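I came to Rimen late, on a wet evening in October, after my friend Treasa Keane had spent most of the summer telling me to stop replaying the same old city builder and try something with a bit of heart in it. I bought it half to keep her quiet. Three playthroughs on, I owe her a drink, and probably a longer apology than this review has room for.

Rimen is a game about keeping a lighthouse, or at least that's how it begins. You play Nijs, a young surveyor sent up the coast to the harbour town of Evari to decide whether its light is worth mending. You have a small boat, a notebook and a budget of 500 crowns, and the game gives you a whole season to spend them as you like. You can go straight to the lighthouse and get on with it (I did, the first time, like a fool), or you can potter about the islands, talk to the fishing families, carry letters, and slowly find out why the town let the lamp go dark in the first place.

I'm a potterer by nature, so my second go was much the happier one. The sailing is lovely. The wind matters, but it never bullies you, and there's a soft creak from the mast when you've got the sail set nicely that I grew very fond of. I spent one whole session going round and round the outer islands in the fog, getting nothing done at all, and went to bed perfectly content.
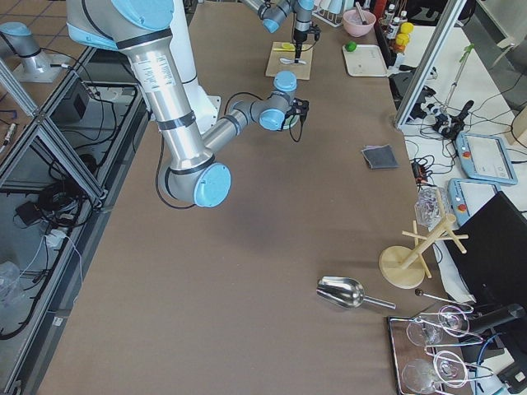
The talking is where it really shines, though. Conversations don't come as a list of questions to be ticked off. You pick a subject from your notebook and the other person takes it wherever they fancy, and if you bring up the wrong thing too early they'll clam up for days. I upset the harbour master by mentioning money over breakfast and had to win her round with weeks of small favours. Lies Verhoeven wrote the script, and she has a great gift for people who are cross about one thing while pretending to be cross about another. I laughed out loud several times, and there's a scene in the net loft near the end of the season that I won't spoil but which had me putting the controller down for a bit.

Now for the grumbles, as I do have a few. The map is a nuisance. You can't put your own marks on it, so I ended up with a scrap of paper beside me covered in arrows and island names, and while that was quite charming for an hour or two, it did wear thin. Saving only happens when you tie up at a jetty, and twice I lost a good stretch of an evening when I had to switch off in open water. And the repairs to the light get very dear towards the end: the new lens alone costs 3000 crowns, and if you haven't been putting money by from early on you'll be hauling crates of herring back and forth for longer than is fun.

I played on an ageing laptop and it ran well enough, apart from some stutter when the storms came in. Turning the shadows down a notch sorted that out. The text size can be changed (hooray!), and there's a setting that slows the steering for anyone who finds the boat twitchy, which I left on from start to finish.

Sistbridge, the studio behind it, hasn't made anything this big before, and you can feel it a little in the middle stretch, where a couple of the islands have very little on them besides sheep. I didn't mind the sheep. If you want something happening every five minutes you'll lose patience by the second week of the season, but if you like a game you can live in for a while with a pot of tea going cold next to you, I'd say buy it and take the long way round to the lighthouse. I've already started my fourth season, and this time I'm going to be nicer to the harbour master.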